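Trier par teinte avant d'expédier

Chez Usuvari, grossiste en petits conditionnements, la préparation d'une commande mixte commence par un classement chromatique. Les boîtes sont sorties du carton fournisseur, posées à plat sur la table, puis regroupées par couleur. Le contrôle des références n'intervient qu'ensuite.

L'atelier de Proltdale traite 3 000 boîtes par semaine, réparties en 271 références. Beaucoup partagent le même gabarit et le même graphisme, seul le fond change. Dans un bac, l'erreur de teinte passe facilement ; sur un plateau en bois clair lamellé, les bleus et les verts se détachent sans éclairage d'appoint.

La règle interne, révisée en mai, fixe le lot de base à 9 unités, soit trois couleurs par trois. Le bleu clair se place devant, le bleu marine derrière, le vert au fond. L'alignement au millimètre n'est pas exigé. Un écart entre les groupes suffit à la lecture, et une boîte légèrement tournée ne fausse pas le comptage.
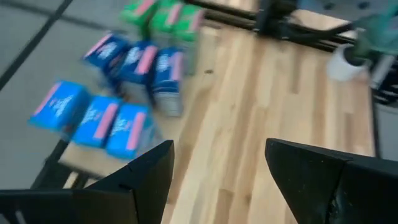 La bande rose, commune aux trois teintes, sert mal de repère : elle attire l'œil au détriment du fond. Les opérateurs lisent donc d'abord la couleur dominante, puis le marquage. Le logiciel Pundisa enregistre le lot après cette double lecture, et le calage se fait dans des caisses Costigan de 20 boîtes.

Reste le cas des lots incomplets. Ils attendent en bout de table, groupés selon le même ordre, jusqu'au réassort du lendemain. Au-delà, la commande part en deux envois et le reliquat reçoit une étiquette distincte.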